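Paper, pens and a proper clear-out
Mon 5 May

Hello again, and a big welcome to everyone who joined after the Plollville book swap. I promised last time that I'd write about desks, and then I put it off for weeks while mine got worse and worse. So it's the desk this month, and the recipe for the ginger loaf will have to wait (sorry, Zuweira, I know you were after it).

Some of you will remember that I started learning Chinese characters in November, at the evening class above the old Baidoo showroom. I love it. I love it far more than I expected to, and I'm still dreadful at it – Theophilus Agbenyega, our very patient teacher, tells me there are 3,000 characters to learn before a newspaper gets comfortable, and I'm still getting the hang of which stroke comes first. What I am good at is screwing up paper. One wonky line and off it goes into a ball, and I reach for a clean sheet before I've even had a think about what went wrong with the last one.

You'd suppose the balls would go into the bin, wouldn't you? They go across the cloth. They roll up against things and settle, and I work round them, and by the end of a week I'm writing on a patch of desk no bigger than a side plate with my elbow against my ribs.
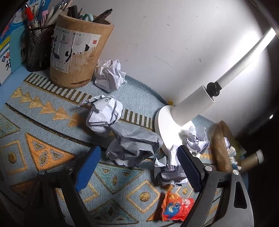
The usual litter on the blue-grey cloth, with the big wooden pen holder standing over it.

I'm terribly fond of that wooden holder. It's much wider at the rim than at the bottom, and it has a crack low down on one side that I really ought to do something about before it gets any longer. The label is half torn away, so all you get of the big lettering now is a few bits of black brush stroke, although the little red seal has come through nicely. Gheorghița Sârbu from the class says I should soak the label off and oil the wood. I shan't! I like it scruffy.

The black mesh cup next door is another matter. Things go into that cup and don't come out. I tipped the whole lot on to a tea towel last week and tested every pen on the back of an envelope, which took a full 30 minutes, and I'm ashamed to tell you how many of them gave me a faint scratchy nothing. I then put half of the dead ones back, so please don't come to me for discipline. The scissors live in the wooden holder, with their handles sticking up where I can grab them. They used to live in the kitchen drawer and I was up and down the stairs all evening.

Now, the paper. I've had a lot of letters about paper, and Kobina Odoi wrote a lovely long one from Rostmont asking what on earth I do with the spoiled sheets. Until this spring, nothing very clever. But I've got into a way of going about it that I quite like, so I'll pass it on.

First I pick everything up and put it in one spot, big ones and little ones together, and I don't sort as I go. Sorting as you go is how you end up sitting down with a cup of tea reading your own shopping list from February. Then I take the balls one at a time and open them out flat with the side of my hand. Some are pretty much blank, just a line or two in a corner, and those go in a pile for testing pens and writing notes to the milkman. The properly scribbled ones go for recycling. If there's one good character on a bad page I cut it out and stick it in the back of my exercise book, which was Theophilus's idea and has cheered me up on some very poor evenings. I had 26 of them at the last look, and a few are even straight.
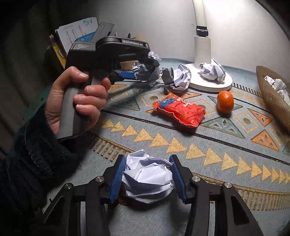 It does help to have the tablecloth down while you're doing all this. I know a cloth on a desk sounds fussy, and my sister thinks it makes the room look like a tea shop, but the pattern hides a multitude of sins and it's much kinder on the wrists than the bare top. Mine doesn't quite reach the left-hand side, so there's a strip of blue desk peeking out, and every now and then I tug it over and find I've only moved the gap to somewhere else. If you're buying one, measure first. Take a table runner's worth off your guess if you're a guesser like me, then measure anyway.

While we're on the subject of things that aren't quite right, the wall behind the desk needs a wipe and very likely a lick of paint. It's a pale sort of greyish white and it shows every little mark, particularly with the lamp on. I had a go at one of the dark scuffs with a damp cloth and a dab of washing-up liquid, and made a clean patch that looked a good deal worse than the scuff. Þórey Hallgrímsson swears by a slice of white bread rubbed in circles. Has anyone else tried that? I'm willing, but I'd like somebody to go before me.

The books have stayed where they were, down on the left beside the pens. I keep only the ones I'm using that week – the rest are on the landing – and the thickest is a reader of 138 pages that I'm working through at the speed of a garden snail. I did try standing them at the back at one point, and it was a nuisance having to lean over everything for them.

A few bits of business before I go. The next swap at Irkdale library will have a stationery table, so do bring along any notebooks you've been given and never taken to, and pens as well, provided they write (I have learnt my lesson about this and so should you). Kobina has offered to run a short session on folding envelopes out of used paper, and he'd be glad of old maps, sheet music and wrapping paper if you've any going spare. Nothing with glitter on it, please, after the last time.

And if you've a desk you're pleased with, or one you're thoroughly fed up with, do write and tell me about it. I read everything that comes in, even if I'm slow to answer, and I'd especially like to hear how people store big sheets of paper in a small room. Mine are under the bed at the moment and the cat has been sleeping on them.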